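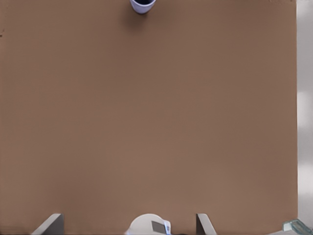
About us

Hi, and welcome! I'm the owner of Endon, a small company that packs and ships tableware for cafes, hotels and a few very loyal campgrounds. We have 37 people, one long building, and a coffee machine that gets more maintenance than the delivery van. I started out on the packing line myself, so most of what I have to tell you comes from there.

How the robots came in

For years we did everything by hand. Cup off the tray, turn it, check the rim, into the divider, next cup. On a busy day in the holiday season one person could do that for a whole shift, and by evening your wrists let you know about it (mine still do when it rains). So when we moved into the new building I asked the packing crew which job they'd give away first. They all said cups. All of them! I'd been thinking about labels.

We bought our first arm from Lerkov and called it Zernuleo, after the name one of the night packers made up for it. Before it goes anywhere near the line, each new job is tried out in simulation. A plain brown table, a cup standing on it, two gray fingers open and ready to close — that's where a new pick begins with us, and it can be run again and again without a single broken handle. The folks at Ristić built the software side and taught four of us to use it. I was the slowest student by a mile.

What changed for the people here

I'll be straight with you, the first months were bumpy. People were worried about their jobs and I hadn't said enough about it, which was my mistake. So we put it in writing: no one at Endon gets let go on account of a machine. It's still pinned up by the time clock, coffee stain and all.

The day-to-day work is different now. Two of our longest-serving packers set up the picks in simulation, and they're better at it than anyone we could have hired, because they know how a cup behaves when you grab it too low. The folks who used to stand at the cup station rotate through inspection, custom orders and returns. Shifts end 90 minutes earlier in the peak season. Some people miss the old rhythm, the radio and the chatting across the bench, and I get that — we moved the radio, but it isn't quite the same.

There's plenty the arm doesn't do. Gift boxes, anything with ribbon, and the odd-shaped pitchers are all still packed by hand, and I don't see that changing soon.

Some bits and pieces

We carry 484 different items, 87 of them cups and mugs. Every new cup shape gets its own round of simulation before the real arm touches it, so if you send us a brand-new design, please add a few extra days to your first order.

Visitors are welcome in the afternoon, any time after two. Ring the bell at the side door, the front one sticks. And if you'd like to work with us, drop your details at the office or send a note through the contact page. You don't need to know a thing about robots. We'd much rather hear that you've worked with your hands and have opinions about how a box should be packed!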